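Subject: Re: [sukum-allotments] Bulk compost order for the autumn

On Sat 2 June a member wrote:
> I've had a price from Zevico for peat-free compost, delivered to
> the Jonmont gate. If we take 2,000 litres between us it works out
> well under the garden centre. They say it is "suitable for all
> crops" and needs no feed for up to 16 weeks. Can people say yes
> or no soon so I can book it for October?

Before everyone piles in, has anyone grown anything in this stuff? "Suitable for all crops" is what they print on every bag. We had much the same promise from Sotelo, and my leeks sat in it sulking until I gave up and dug in manure.

I also don't see what a feed claim is worth for an October delivery. Most of us will spread it and leave it to the rain until spring, so whatever is in there will have washed through to the path by the time a bean goes in.

And is the price with delivery or without? The last "cheap" load was tipped outside the gate and we shifted it by barrow - a fair few of us have backs that remember.

I'd sooner buy 8 bags, share them round and sow some cress and radish in them. If it all comes up I'll happily put my name down. 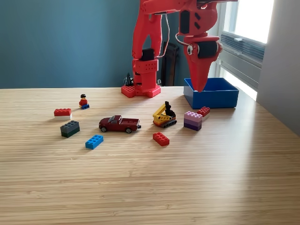
Cress is quick enough that we'd still have plenty of time to book. Put me down as a no until then.

--
Sukum allotments list - contact the list owner - back to top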